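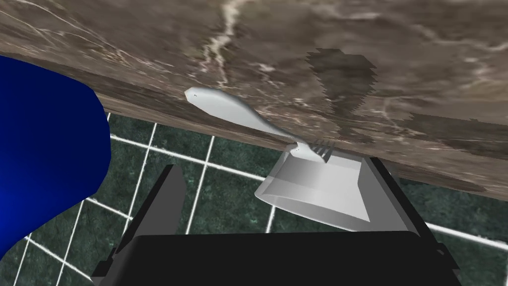 Simulated wrist camera for comparing grippers: worth anything?

Search this forum Advanced search Go

marl_tooth
Wrist view from the kitchen scene I've been using to compare two grippers. I have the wide parallel one from Andel and the narrower one from Kembridge, both as models only so far. The Andel sales sheet says 500 cycles on thin cutlery without a drop. I don't believe it, so I'm running my own before I spend money. Task is fork and cup, 200 tries per gripper. Andel got 142. Kembridge is still going.

pdunn
142 out of 200 in sim tells you how your contact settings behave. It tells you next to nothing about the gripper. What friction did you give the fork?

marl_tooth
Default. Same for both grippers, so the comparison should still hold.

pdunn
Should it? A flat wide handle on a polished counter is the worst case for friction guesses. Change that one number and the ranking could flip. I'd want to see the runs at three or four settings before I cared who won.

Lamai Ruangrit
I disagree with pdunn a bit. We did this at Kaewmanee last July and the sim ranking matched the bench ranking, even though the actual scores were way off. What bothers me more is the camera. Look how much of the bottom is black palm and fingers, and the lower part of the cup is behind the gripper. If your policy only gets that view it's guessing where the bottom of the cup is.

marl_tooth
It gets a second fixed camera too. But point taken, the wide palm eats a lot of picture.

greaseband
Is the fork hanging over the edge on purpose? With the tines past the lip you're giving the fingers a free place to grab. I'd expect both grippers to look better than they are.

marl_tooth
Start poses are random. Some are flat in the middle of the counter and those are where most of the failures are.

greaseband
Then split the score by start pose. One total hides that.

Lamai Ruangrit
+1 to splitting it. Also, the cup is see-through. No depth camera I've tried likes that, and a sim depth image will hand you perfect values unless you add noise. We lost 4 weeks to it.

pdunn
So we agree the number is useless :)

Lamai Ruangrit
No, we agree it's one number.

tk_novice
Would the Novero controller help here? Their page says it corrects for slip.

pdunn
Their page says a lot of things. Ask them for raw logs.

marl_tooth
OK. I'll rerun with three friction values, depth noise on, and scores by start pose. Still not buying the Andel until somebody lends me a real one for a week.

Contact us | Copyright 2023 | Back to top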